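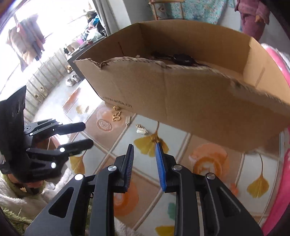
How to Re-Tie a Loose Fringe on a Small Rug or Throw

A fringe usually starts to go at one corner. A knot slips, a few strands pull free, and after that the threads behind the knot begin to work their way out of the weave. If you catch it at this stage you can fix it at the kitchen table in an evening. The method below works on cotton and wool rugs, throws and table runners where the fringe is part of the warp. If your fringe is a sewn-on trim, skip to the last section.

What you need

- A blunt tapestry needle
- A wide-toothed comb
- Cotton or wool thread close to the color of the fringe
- Sharp scissors
- A ruler and a strip of masking tape
- A heavy book or two

Before you start

Vacuum the rug on both sides but keep the nozzle away from the fringe. Vacuuming straight over the ends is the main cause of damage on the rugs we see. Pick up any tufts that have already come off and keep them in an envelope. They are useful for matching thread at the store, where the light is rarely the same as it is at home.

Lay the rug flat on a table with the fringe toward you. Put the books on it a few inches back from the edge so it can't shift. Comb the fringe out gently, starting at the tips and moving up toward the rug.

Step 1. Push the weave back

Look at the last row of weaving. If it has drifted toward the fringe, use the side of the needle to push it back until it sits tight against the row behind. Work across a short stretch at a time. Don't pull on the warp threads to do this, as they can snap at the edge.

Step 2. Secure the edge

Thread the needle with a length of about an arm and a half. Start at the side that is in better condition and work an overcast stitch along the edge, taking in four warp threads with each stitch and going two rows deep into the weave. Pull snug. If the edge ripples, the stitches are too tight, and you should take out the last few and go again.

Step 3. Tie the knots

Take eight strands and tie a single overhand knot. Slide it up with the tip of the needle until it touches the stitching, then pull the strands down to set it. Move to the next 8 and repeat. A runner with 16 knots on each end takes under an hour. The wool rug Kanchan Tomar brought in last February had 172 altogether and took nearly two evenings.

If a group comes up short, tie it with what you have. One thin knot is hard to spot once the fringe is trimmed.

Step 4. Replace missing strands

Cut new thread to twice the finished length plus two inches. Fold it in half, pull the loop through the edge with the needle, and pass the ends through the loop. Tie it in with its neighbors.

Step 5. Trim

Comb everything straight again. Lay the ruler across the fringe, put the tape down along it, and cut along the lower edge of the tape. Take off less than you think you need to.

If the fringe is a sewn-on trim

Unpick the old trim completely. Patching a worn trim with a new piece always shows. Pin the new one to the back of the rug and sew it by hand with a running stitch, then go back the other way to fill the gaps. Dradano cotton fringe comes on 50-yard rolls, but most stores will cut it to length.

Looking after it

Shake the rug by the sides and never by the ends. Turn it around every few months so both ends get the same foot traffic. Dry it flat after washing.

Text by Renu Vashisht. Thanks to Umesh Yadav for the note on overcast stitching.

Related guides
Darning a hole in a wool blanket
Choosing a rug pad for hard floors
Getting candle wax out of cotton
Binding the edge of a cut carpet

Contact | © Saltholm Home Mending | Back to top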